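Switching to line drying

2021-08-17

Our dryer quit in February. It was 15 years old and the repair quote was more than I wanted to put into it, so I strung a line in the yard and told myself I would shop for a new one in the spring. It's August and I still haven't.

I live outside Cokdale, where the air is dry most of the year. A T-shirt takes an hour in summer. Jeans take three. In winter things froze stiff on the line and I finished them on a rack next to the heater.

The line

I bought 60 feet of plastic-coated cord and ran it from the porch post to the old clothes pole the last owners left behind. It sagged within a week. I added a tightener from the hardware store and now I take up the slack once a month. Wipe the cord with a rag before you hang anything. I skipped that twice and had a gray stripe across a pillowcase both times.

Pins

Ilse Bosman down the road gave me a coffee can of wooden ones. The springs are stronger than on the new ones I bought, and they don't split. Shirts go upside down, pinned at the side seams. Socks go by the toe.

Wind

We get a lot of it in the afternoon. I hang by eight and take everything in by noon. If I'm late, I end up picking towels out of the neighbor's fence.

Sheets and other big pieces

Fold them over the line by a third and pin at both ends and the middle. Shake them hard first. The hems are the last part to dry, so feel those before you bring anything in. I do the folding on the bed, starting with the heaviest pieces.
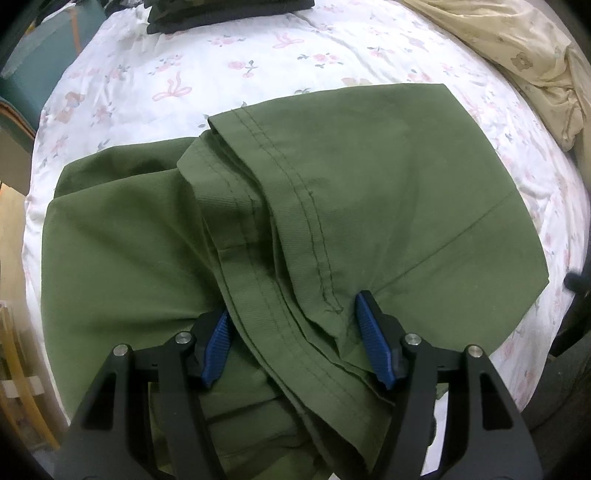
What it saved

Our electric bill for March through July came to $73 less than the same months last year. Part of that may be the new refrigerator. I did not try to separate the two.

Towels

They come off stiff. Half a cup of vinegar in the rinse helps a little. My husband likes them rough and I've gotten used to it.

Contact | © 2021 | Back to top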